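Notebook, bedroom task, December

Started 2:10 pm. Pillow handling again, both arms by remote control, me on the leader arms and Bülent on the log. Goal for the afternoon was clean demos of pick up, hold, shake and set down on the bed. The folding bench at Jonstead is booked, so only the bedroom for now.

Before starting I re-zeroed both wrists and set grip force to 335 in the config. The old value was left over from the towel task and it let the pillowcase slip during the shake. Control loop logging to the Kesta drive, no dropped packets on the first check.

Main thing to sort out was where to grab. Pinching in the middle of the edge makes the pillow fold over and hide both fingertips. Taking the lower edge close to each corner is better. The weight hangs between the arms and I can see both tips in the head view.
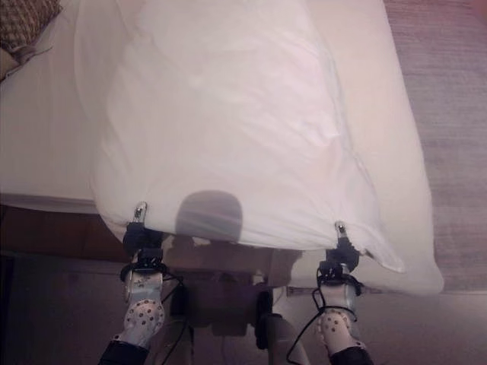 Photo: Bülent Kahraman / Tuncer workshop

Open flap of the case is on the right and hangs down past that gripper. I need to keep the right arm high on the way back to the bed, or the flap gets under the pillow when I set it down. Also the head throws a shadow on the fabric between the grippers. Leaving the lights as they are, but noting it in case training on the white cases goes badly.

Kept 17 episodes. Threw out the early ones where I paused too long before closing the grippers. Policy copies the pause, we saw that with the towels.

Bülent wants the shake slower. I tried it and it is easier to repeat, so slow shake from now on. Updated the task sheet.

To do:
Check cable slack on both arms before the next run.
Trim idle time at the start of each episode.
Ask Humine about softer fingertip pads.
Start training at 2000 steps as a quick look, then decide if we need more demos.

Stopped at 5:30 pm. Arms parked, leader arms powered off.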